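January
By the Moges Courier opinion page

The Case Against Gray

My town has painted its library gray. Before that it was a yellow you could find in fog, and before that, I'm told, a green that people complained about for years with real affection. The new color is called Quiet Harbor. Reto is 900 miles from any harbor, quiet or otherwise.

I went to the paint store to see what else had been on offer. The rack had 109 chips I would call gray, and each one had been given a name to hide it. Fog Linen. Soft Pebble. One was called Brakance, and I still don't know if that's a place or a cough. 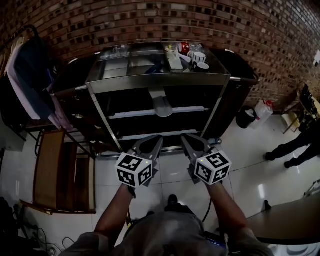

My neighbor thinks I'm making a fuss over nothing. Gray sells houses, she told me over the fence, and if I wanted a purple kitchen I was free to have one and die in it. She has sold two houses, so I listened.

She's right about the selling. We decorate for the next owner now, a person we've never met and who will presumably paint everything gray for the owner after that. I picture a long line of people handing each other the same beige sofa with the tags on. 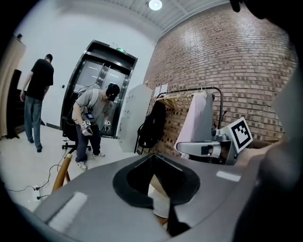

Light gray plastic and beige floor tile.

Cars went the same way. I stood in the Grelteo parking lot one afternoon looking for mine and it was like trying to find a particular nickel. My parents drove a car the color of tomato soup. It broke down everywhere, but we never once lost it.

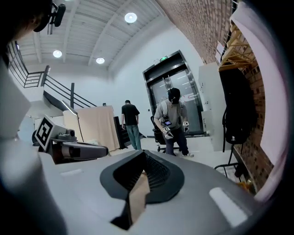

Taste is supposed to be personal, which makes it odd that so many of us ended up with the same one. I don't think anybody sat down and chose it. Even the things we hold in our hands have joined in: pale gray shell, charcoal rubber pad, a bit of black and white on top for excitement. The one tan spot looks like it wandered in from another decade, and I was glad to see it.

The repainting cost the town $3670. For that kind of money I'd have liked to be able to tell it had been done. Bring back the yellow, or the green, and let us complain again.

Last updated: January, 4:15 p.m.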